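# Dell tower, heatsink off: can I clean the board without taking it out of the case?

**Ķēniņš** — posted Oct 5, 2020

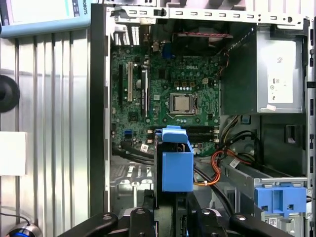
I have an old Dell desktop that I want to put back into use as a file store. It has been sitting under a desk since January and I would like to clean it properly before it runs all day. The heatsink is off and the bare processor is still in its socket. I have not lifted the processor and would prefer not to.

Points I am unsure of:

- Whether the motherboard has to come out of the chassis for a proper clean, or whether it can be done in place with the tower on its side.
- Whether the blue plastic drive caddy should stay out until the end. It gets in the way of the memory slots when it is standing there.
- What to do about old thermal compound. I have a syringe of paste, unopened, age unknown.
- Whether the SATA cables are worth replacing. I have a mix of orange and red ones and cannot see any difference apart from the colour.

The machine worked before I opened it. It was noisy, and on warm days it would slow down after an hour or so of copying. I have a soft brush, isopropyl alcohol, a can of compressed air and a vacuum cleaner. I do not have an anti-static strap.

Budget is small. If the answer is "leave it alone and refit the heatsink", I am happy with that.

---

**Rūta Jõgi**

Leave the board in. Removing it means disconnecting the front panel leads, and on Dell machines these often go to a single non-standard block. It gains you access to the underside, where there is very little to clean. I have serviced a fair number of these for an office in Conbridge and took the board out of two of them, both for faults unrelated to dust.

I would work in this order.

1. Mains lead out. Hold the power button in for five seconds to drain what is left in the supply.
2. Tower on its side on a table, not on carpet. Touch bare metal on the chassis before you touch anything on the board, and again each time you come back to it. A strap is better, but this is adequate for one machine.
3. Photograph the cable routing. Note which drive goes to which SATA port. Some Dell firmware will complain at start-up if a drive has moved to another port, and you then have to correct it in the setup screen.
4. Caddy right out of the case and put somewhere it will not be knocked. Do not rest it on the memory slots or on the cables. If there is a drive fitted in it, take it out by its edges and keep it flat.
5. Brush from the top of the board down towards the open side. Hold the fan blades still with a finger while you use compressed air. Short bursts, can upright. If you tilt the can you will get liquid propellant on the board.
6. Do the lower grille and the slotted metal along the rim last. Most of what you have brushed off will have collected there.

Keep the vacuum cleaner nozzle away from the board. It can be used on the outside of the case and on the grilles once they are brushed.

For the processor, leave it clamped in the socket. Put a little isopropyl on a lint-free cloth or a coffee filter and wipe the metal lid from the outside towards the middle, so that nothing is pushed over the edge. Repeat with a clean piece until it comes away with no grey on it. Do the same to the base of the heatsink. Allow both to dry for a few minutes. Do not pour or drip the alcohol on to the lid.

Then new paste. I would not use a syringe of unknown age on a machine that will run all day. If you want to test it, squeeze a little on to card: if it comes out as oil first and then a stiff lump, it has separated and should go in the bin. A fresh tube costs very little. One blob in the centre of the lid, the size of a small pea, and let the pressure of the heatsink spread it.

Tighten the heatsink screws diagonally, a couple of turns at a time, until each one stops. Connect the fan lead before you do anything else. Check that no loose wire can reach the blades — a wire lying across the top of a fan will sometimes drop once the case is stood upright again.

SATA cable colour means nothing electrically. Replace a cable if the plug is loose, if the latch has snapped, or if it has been folded hard at the connector. Otherwise keep them.

---

**grustirance**

just blow it out and put it back together, mine had not been opened for years and it was fine. paste is paste. I used a hoover on mine as well and it still works

---

**Iko**

Agree with Rūta Jõgi on nearly everything. Three additions.

The slowing down on warm days may be the drive and have nothing to do with the processor. Before you spend money, read the drive's own health data with whatever tool your system offers. Look at temperature and at reallocated sectors. On the last machine I did, the drive showed 2,374 reallocated sectors and the owner had been blaming the fan. I would not trust a drive with a figure like that for a file store, however clean the case is.

Second, check the coin battery on the board while you have the case open. If the clock has been wrong at start-up, replace it now. Write down your firmware settings first, above all the SATA mode. If that goes back to its default, the system may not boot until you change it again.

Third, the plastic caddies get brittle. Flex the sides gently before refitting the drive. If one has a crack, the drive will vibrate in the bay and you will hear it as a low buzz, which could be part of your noise. Second-hand ones are cheap, but match the part number moulded or printed on yours, if there is one. Several of the blue ones look alike and do not fit the same rails.

After reassembly I run the machine for 2 hours with the side panel on and copy a large folder back and forth, say 1,000 files of mixed size. The side panel matters. Airflow in these cases was designed with it closed and you will get misleading temperatures with it off.

---

**Ķēniņš**

Thank you. Fresh paste ordered and the old syringe thrown away (it came out as oil). I will leave the board where it is. Drive health looks normal, no reallocated sectors. One side of the caddy has a hairline crack near a corner, so I am looking for another. Will post the temperatures once the heatsink is back on.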